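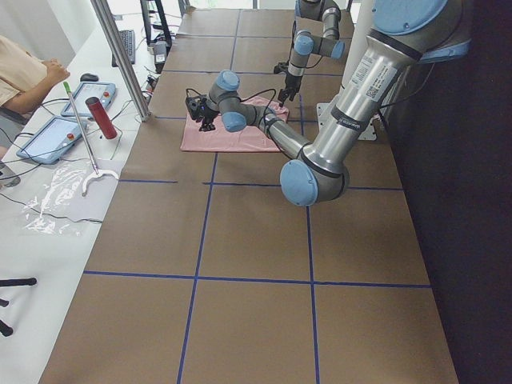 Write the rule before you tape the table, Marcelino Valcárcel argues, or the tape ends up writing the rule for you. It's the kind of remark that gets passed around at Kurthorpe, and after a few days with the handbook he helped draft, I'm a convert.

The handbook is called the Lenard rules, and it covers one modest subject: how to run a two-arm robot station that handles clothing. It runs to 90 short entries, and I loved nearly every one of them (I realize that says something about me). The first group deals with people. Whoever sits at the desk keeps the stop button within reach. Pendants stay on the desk while the arms are live. If you have to touch the cloth, you stop both arms first, even if only one is moving.

Then comes the table, and this is where the writing gets really good. Paper is replaced when it tears, never patched. Grid lines are laid before the first garment of the day and stay put until the last, so that "one square to the left" means the same thing at 4 p.m. as it did in the morning.

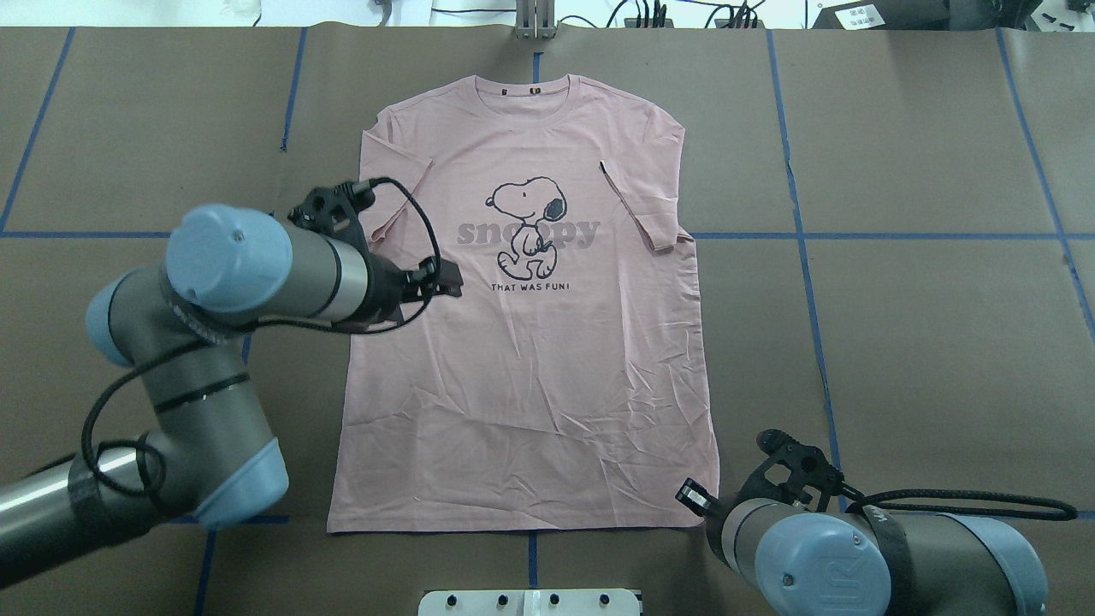 Face up, collar away from the arms' bases: a Snoopy T-shirt on the gridded table.

Garments get their own chapter. A shirt starts flat, but wrinkles are allowed, and the authors are firm on that. Ironing everything first would make for lovely runs and a robot that had never met real laundry! Prints and tags are fine too, as long as they go in the log. When the first edition came out in June, the log held 1146 runs, and 363 of them had been marked "repeat" by a reviewer, mostly over missing notes.

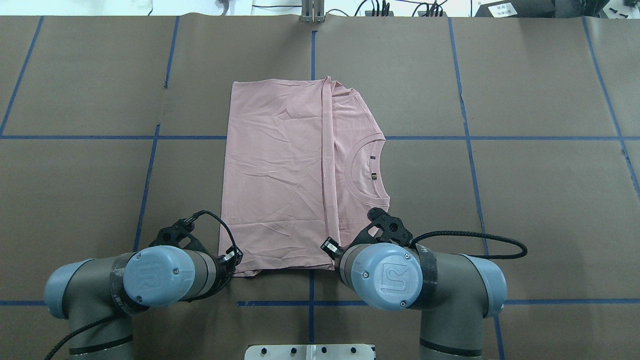
Rules like these are too strict for a small shop, a reader from Clisilmont wrote after the first edition, and the reply printed in the second is a model of good manners. It thanks her, drops two entries, and keeps the one she disliked most: a fold that comes out crooked stays in the record. I think they were right. A log with only tidy folds would teach you very little about cloth.

The best pages cover sharing the work between two arms. Each move names a holding arm and a free arm, and the free arm keeps clear of the fabric until it's called. It sounds fussy until you try to describe a folding error over the phone, and then you want those two words badly.
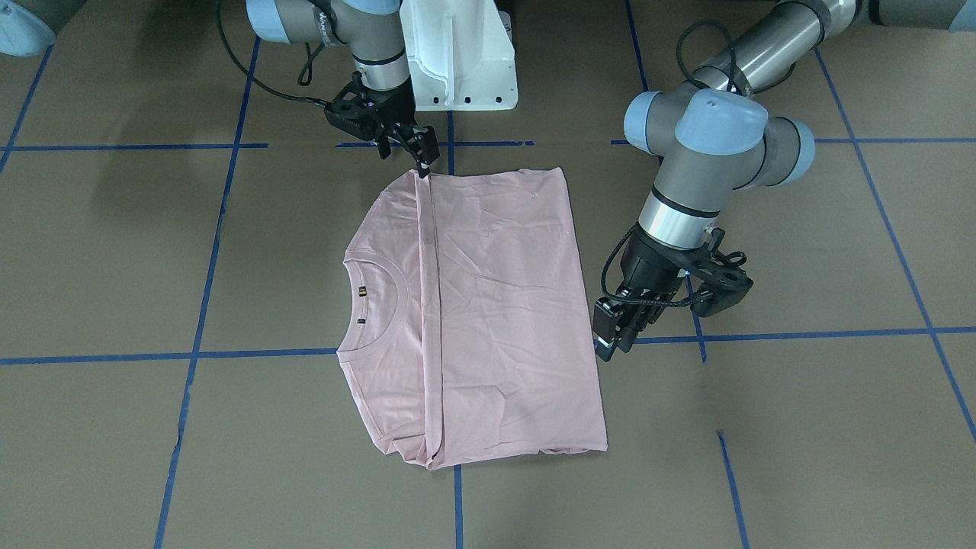 One gripper on the fabric, the other held clear.

Casado, the test shop down the road, has now picked up the handbook and is arguing happily about entry 41, on cable loops. The next edition will carry their version beside the original, with room in the margin for notes.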